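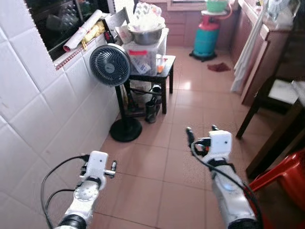

I have rented nine places in my life and I will say it loudly: small kitchens are better than big ones. I mean it! My friend Fergus Ogilvie moved into a house in Grisa with an island the size of a pool table, and every time I cook there I walk miles. The salt is over here, the stove is over there, and somebody's mail is always in between.

My aunt Hsiu-ying fed six of us out of a galley in Chiu where two people couldn't pass without one of them breathing in. She never took a step she didn't need. Chop, turn, pan, turn, sink. When I asked her once if she wanted more room she looked at me like I'd offered her a second head.

And the money people pour into this! Fergus paid $2,881 for the countertop alone, and he eats cereal on it. For $50 you can get a good knife and a board that fits over the sink (mine does, just barely), and you'll cook more than he does.

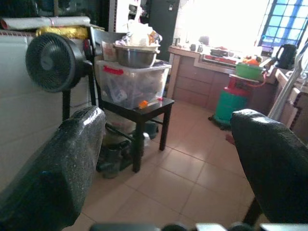
Heat is the one complaint I'll listen to. A small room with a stove going in February is lovely, and in summer it's a punishment. But you don't need a renovation for that, you need moving air. A plain black fan with a round grille, up on a thin stand, does me fine, and I point it away from the burners so it doesn't bully the flame. Open whatever opens, cook early, eat cold noodles when it gets really bad.

Fergus says I'd change my mind if I had kids, or a stand mixer. Maybe so. My aunt had the kids, and she mixed everything with chopsticks.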